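3. How the Drop-In Room Worked, and Why People Came Back

I should say up front that I didn't plan to write a section about a room. When I started this study I wanted to know one thing: why do some people who leave a shelter in Andport stay in their new apartment through the first winter, while others are back on the intake list by March? I had my survey, I had my spreadsheet, and I was pretty sure the answer would be money. Some of it is money! But people kept bringing up the drop-in room on Carrilho Street, over and over, in answer to questions that had nothing to do with it, so at some point I gave in and started asking about it properly.

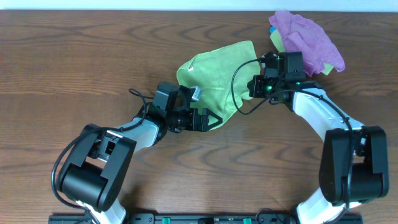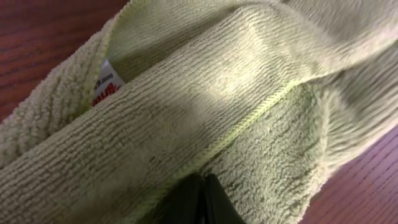 Figure 3. Wooden surface with two robot arms (first picture); pale green cloth on a wooden surface (second picture).

3.1 Who I talked to

The Jollo program, which runs the room, sent my survey to 600 households that had moved out of shelter and into a lease with some kind of help attached (a deposit grant, a rent top-up, or a caseworker who phones now and then). I won't go through the response rates again, they're in Section 2. For this part I'm leaning on the 50 longer interviews, most of them done by me and the rest by Lurdes Patrício, who speaks better Portuguese than I do and is much better at letting a silence go on until the other person fills it.

We asked everybody the same opening question, which was "tell me about the first week in your place." That was the whole script, more or less. After that we followed wherever the person went. A few talks were over in the time it takes to drink a coffee and one ran so long that we had to stop and pick it up again the following month.

3.2 What the first week is like

I had pictured the first week as a happy one, and for lots of people it was, but it was also very quiet, and quiet came up more than any other word in my notes. If you've spent months sleeping in a room full of other people, with staff doing rounds and somebody always coughing, then a one-bedroom with a locked door can feel pretty strange at night. One man told me he left the radio on until the batteries died. A mother of two said her kids all piled into one bed for weeks although they finally had a bed each.

Then there's the mail. I had no idea how much mail arrives when you get an address again! Old bills turn up, and benefit letters, and the electric company wanting a meter reading, and a form asking you to confirm that you received the last form. Several people admitted they put the whole lot in a drawer. I understood completely (I have a drawer like that myself), but for someone whose rent top-up depends on one of those letters, the drawer is a real danger. Of the households in my interviews that lost their lease, almost all could point to a particular letter they hadn't opened or hadn't understood.

3.3 What people used the room for

So, the room. On paper it offers "tenancy support," meaning help with forms, and Jollo counts its visits that way. Every visit gets a code and the codes are all things like benefits, utilities, landlord, repairs. When I looked at the codes I thought, fine, it's a form-filling service. The interviews told me something a bit different.

People did bring their letters. But plenty of them came with no letter at all, and stayed for an hour or two, and then on the third or fourth visit the drawer came out -- sometimes in a shopping bag, all of it, still sealed. One woman told Lurdes she'd been going in "to be warm and be rude about the weather" before she ever mentioned that she was behind on her rent. On the codes she shows up as a single landlord visit. The visits that led up to it aren't in there anywhere, because there was no box to tick for them.

I think this matters for how we read the numbers in Section 4. If you only count the visits that got a code, the room looks expensive for what it does. The Drakum report, which compared drop-in rooms with a phone line, did exactly this, and it came down in favor of the phone. I don't think the authors were careless, they used the records they were given. I'd just say that the records miss the part my interviewees talked about most.

3.4 The $1000 problem

I can't leave money out, so let me get to it. When I asked what would have tipped things the other way, the figure people named again and again was $1000. A few had clearly worked it out and others were just reaching for a big round number, and I couldn't always tell which was which. It usually stood for the same bundle of trouble, though: a month of missed rent, a late fee, and something broken that had to be fixed before the landlord would talk.

What I found interesting is that Jollo does have a small emergency fund that would have covered a good chunk of this, and hardly anybody who'd stayed away from the room knew about it. The people who did know had mostly heard about it from another tenant, sitting in the next chair. It was in the welcome pack too, on page 3, but we've already been over what happens to paper in the first few weeks.

3.5 Some cautions

I liked these people and I liked the room, and you should keep that in mind while reading. I also talked mostly to folks who were willing to be talked to, and someone who hated the place may well have skipped my letter along with all the others. Lurdes and I coded the interviews separately and then compared, and where we disagreed (mostly over what counted as "lonely" and what was just "bored") we kept both codes in. The full list is in the appendix.

Andport is also a small city with one bus that goes nearly everywhere, and the room sits right on its route. I'd be careful about carrying any of this over to a place where a visit means two transfers and a long walk home in the dark.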